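Guides > Desk and Drawer > Setting Up

4. Filling the desk box

This section explains how to fill the open desk box of the Gramico desk set and where to put it on your desk. Please read it once to the end before you start. The first filling takes 20 minutes, later fillings are much faster.

If you have not yet cleaned the box, go back to section 3. A new box can have a fine dust on the inside walls from the factory, and this dust goes easily into fabric.

4.1 What you need

- The box, washed and fully dry
- One soft fabric pouch, not bigger than the floor of the box
- Small items that can be rolled (cloths, soft sleeves, thin scarves)
- A dry cloth
- A pencil and a paper label, if you share the desk with other people

The pouch is not included with the box. Any soft pouch will do. In the earlier version of this guide we recommended only the Vasseur pouch in the medium size, but many readers wrote to us that it is hard to find now. The Civex pouch is a little longer and must be folded once at the bottom.

Note: Pouches with a hard frame inside are not suitable. They do not follow the shape of the box and they push against the walls.

4.2 Preparing the desk

1. Take everything away from the part of the desk where the box will stand. You need a free place two times as wide as the box, so that you can put the items beside it while you work.

2. Wipe the desk with the dry cloth. Small crumbs under the box will scratch a wooden surface when you turn the box later.

3. Put the box down with the long side toward you. Press lightly on each corner. If one corner moves, check that there is no cable or paper under it.

4. Move the box back until you can still reach the far rim with your elbow on the desk. For most people this is a comfortable distance. If you must stand up to reach the far rim, the box is too far away and you will stop using the back part of it.

Caution: Do not pull a full box over the desk by its rim. Lift it with both hands under the bottom. The rim is made for holding the box when it is empty or half full.

4.3 Putting in the pouch

The pouch goes in first. It takes the most space and everything else is arranged beside it.

1. Empty the pouch and shake it out. Check the corners for old pins or coins.

2. Fill the pouch to not more than two thirds. A pouch that is too full becomes round like a ball and will not lie down.

3. Close the pouch. If it has a fastener, turn the pouch so that the fastener is on the upper side. In this way you can open it without taking the pouch out of the box.

4. Lay the pouch flat in the box, with the seam toward you. Let it fold softly where it wants to fold. It is not necessary to make it straight.

5. Push the pouch to the left with the flat hand until there is a free strip on the right side. The strip should be as wide as your hand. If you are left-handed, do it the other way around and read "right" as "left" in the rest of this section.
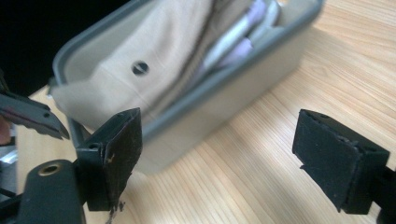
6. Try the fastener now, before you add other items. You should be able to reach it with two fingers and not touch the wall of the box. If your fingers touch the wall, move the pouch a little toward the middle.

Note: A metal fastener can leave a mark on light plastic when it rubs on it for a long time. The mark is only on the surface. It goes away with warm water and a little soap — please do not use a rough sponge.

4.4 Adding the rolled items

Rolled items are put in the free strip beside the pouch. Folded items are also possible, but they open again when you take one from the middle.

1. Lay one item flat on the desk and fold it once along the long side.

2. Roll it from the short end, not too tight. A very tight roll keeps its creases and it springs open in the box.

3. Put the first roll at the back of the strip, against the rim, with the open end of the fabric down. The weight of the roll keeps it closed.

4. Put the next roll in front of it. Continue until the strip is filled, but leave the space of one finger at the front.

5. Press gently on the pouch. The rolls should stay in their place. If they jump up, take one out.

It helps to keep one color together in one box. When all the rolls have the same color you see immediately if something different has come between them, for example a sock. Malcolm Oakley, who corrected the first edition of this guide, keeps the thin cloths at the back and the thick ones in front. We tried both ways and found no big difference, so please choose what you like.

Caution: Do not put damp cloths in the box. The walls have no openings and the fabric will smell after a short time. In February, when the heating is on, a cloth dries over a chair during one night.

4.5 Small loose items

There is usually a small free place behind the rolls, near the top of the back wall. You can use it for one light item, such as a packet of tissues or an empty spare pouch. Do not use it for:

- Scissors or other sharp things
- Bottles, also when they are closed
- Batteries without their package
- Anything you need more than once a day

For items of daily use we suggest the Jaster tray (section 6), which stands in front of the box and has a lower wall.

4.6 Checking the result

Look at the box from your normal sitting position and check the following points.

- The pouch is lower than the rim, or at the same height.
- You can open the pouch with one hand.
- Every roll can be lifted out alone.
- The box can be lifted without something falling out.

If one of these points is not right, it is in most cases enough to take out one or two rolls. It is rarely necessary to start again from the beginning.

4.7 Common problems

The pouch slides to the right each time I take a roll.
The strip is not full enough. Add one more roll or turn the pouch so that its thicker end is in front.

The walls of the box bend to the outside.
The box is too full. Empty it and leave it empty for one night, normally the walls go back to their shape. Then fill it with less.

The box moves when I open the pouch.
The desk is very smooth, or the box is too light. Put a thin rubber mat under it. The mat with part number 1068 fits exactly, but you can also cut one yourself from a kitchen drawer mat.

I cannot find the label anymore.
Paper labels fall off from the outside wall when they are touched often. Stick the label on the short side, directly under the rim, and go over it with clear tape.

4.8 Care

Empty the box completely once in a month and wipe the inside. Wash the pouch separately, according to its own label, and let it dry flat. Do not dry it on a radiator, the fabric can become hard near the seam.

Before you put the pouch back, check the fastener. If it is loose, tighten it by hand or with a fitting tool, depending on the type. A fastener that has come out one time will come out again, so it is better to replace it.

Continue with section 5, Stacking two boxes, only if both boxes have the same size. A second box may be put on top when it weighs less than 1000 grams with its contents.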